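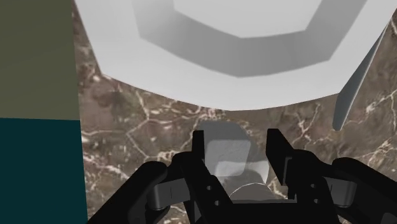

If you're new to recording kitchen demonstrations in the simulator, pull up a chair, because a few habits picked up early will save you a whole lot of grief. We started in March with very little idea of what we were doing, and most of what follows was learned by throwing recordings away.

Decide on the task before you touch the controls, and say it out loud in plain words. "Pick up the salt shaker" is a good task. "Tidy up a bit" is a dreadful one - two people will do it in two different ways and the learner gets a muddle from both.

Shuffle the counter between runs. Swap the plate with the sponge, push the soap dispenser back toward the wall, turn the box a little. Leave the arm's base where it is.

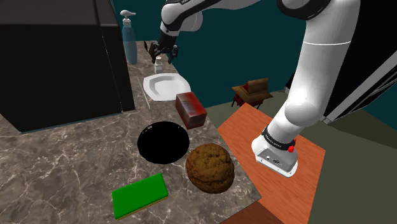 Jiltis Kitchen Skills Team - Tips and Tricks - May 23, 2019

Come down from above when the counter is crowded, and come down slowly. I know it's tempting to swoop, especially on your fortieth try of the afternoon, but the learner copies your swoop along with everything else. Open the fingers well before you get there, and stop for a breath before closing them.

Small things with a narrow top want the most patience. Check the wrist view as well as the room view, and line up so there's a bit of space on both sides,
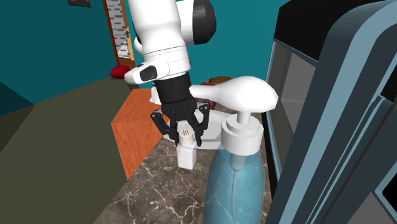 then close gently and lift straight up before you go anywhere sideways. If you bump a neighbor on the way, keep the run but mark it "bumped" in the notes. The Skoscombe set has 1406 runs in it, and we still go back to the marked ones more than any others.

Save after every 11 runs or so and stretch your hands while it writes. And please put the object name first in the file name, then the task, then your initials. Dashes are fine, spaces are not.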